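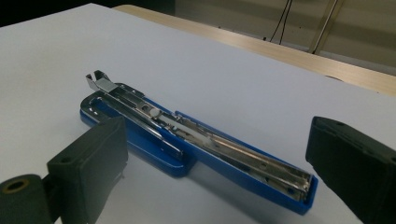 Equipment Review: The Teuber Desk Stapler

Reading time: 5 minutes

Office of Administrative Services, Mirkinico County Records
27 Apr 2021

The Office of Administrative Services reviews small equipment before it is added to the list of approved supplies. The present review concerns the Teuber desk stapler, which was proposed as a replacement for the Novinis model now in general use at the public counters and in the mail room. The request came from the Filing Section, where complaints about jammed and bent staples had been recorded over several budget periods.

The stapler is sold in blue, with a plastic housing and a metal staple channel. It is a plain manual model for standard staples. No battery or adapter is required. The listed price is $39, well above what the county pays for the Novinis. The review was therefore asked to consider whether the higher price could be justified for all sections or only for those that staple every day.

Conditions of Use

Two units were purchased through the ordinary ordering process. One was placed in the Filing Section and the other at the permit counter. Staff were asked to use them for regular work and to keep a short log of jams, loose staples and any difficulty in loading. No special packets were prepared. The paper was the standard white stock used throughout the building, together with the heavier cover sheet attached to permit applications.

The Filing Section completed 463 packets during the review period. Most were between five and fifteen sheets. The permit counter did not keep a count of its packets, and its comments are included here as general observations only.

Loading and Clearing

The arm swings back fully from the base, so that the two halves lie almost in line and the channel can be reached along most of its length. Staff in both sections found this helpful when a damaged staple had to be removed. On the Novinis, the arm stops partway and must be held open with one hand, leaving only the other hand free to work.

Loading a new strip is simple once the motion has been learned. Several employees did not push the strip far enough forward on the first attempt, and the first stroke then produced no staple. The printed instructions cover this point in a single line on the back of the package, where it is easily missed. Sections that receive the stapler should be shown the correct method at the time of delivery.

Jams were infrequent. The Filing Section logged four, all of them with packets that included the heavy cover sheet. Each was cleared at the desk without tools. In the same section, the older model had been sent to the supply room for clearing on a regular basis, and on two occasions was returned as beyond repair.

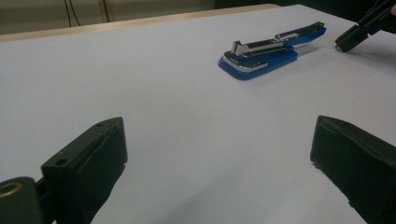
Stability is a matter of some importance at the counters, where employees often staple with one hand while holding a form in place with the other. The base of the Teuber is broad enough to remain steady under a firm downward press. It did slide on smooth laminate counters when struck at an angle, and the permit counter placed a thin rubber mat beneath it. The mat corrected the problem, and the section has asked to keep it.

Performance with Thick Packets

The maker does not recommend the stapler for packets above a moderate thickness, and the experience of the Filing Section supports that advice. Packets of up to twenty sheets were fastened cleanly, with both legs of the staple folded flat against the back page. Beyond that point results were uneven. Packets of twenty-five sheets were sometimes fastened on one side only and had to be done again. Sections that prepare hearing files or annual reports should continue to use the Dridum heavy-duty stapler in the mail room.

Comfort in Use

Opinions on comfort were divided. Employees with larger hands preferred the Teuber to the existing model and described the stroke as even. Two members of the permit counter staff found the arm stiff at the beginning of a shift and said that their palms were sore after long periods of use. The stiffness had eased somewhat by the end of the review, although it had not gone away. Employees who have a wrist or hand condition should be offered an electric model on request, as current policy already provides.

Supplies and Cost

The stapler accepts the standard staples already held in the supply room. The county has more than 1,000 boxes in stock, and no change in ordering is needed. Spare parts are not sold separately. A unit with a worn spring must be replaced as a whole, and this should be taken into account when the cost is compared with that of the Novinis. The warranty covers faults in manufacture and excludes damage from oversized staples.

Recommendation

The Teuber desk stapler is approved for the Filing Section, the permit counter and the mail room. It is not approved for general distribution. Sections with light use should keep their existing staplers until those fail, and may then apply to the supply room for either model.

Requests should be made on the regular supply form and signed by the section head. Questions regarding the review may be directed to Murdo Rutherford, Supply and Equipment. The electric models now in the building will be reviewed separately, and sections wishing to take part should notify the office in writing.

Contact Administrative Services | Copyright 2021 Mirkinico County Records | Back to top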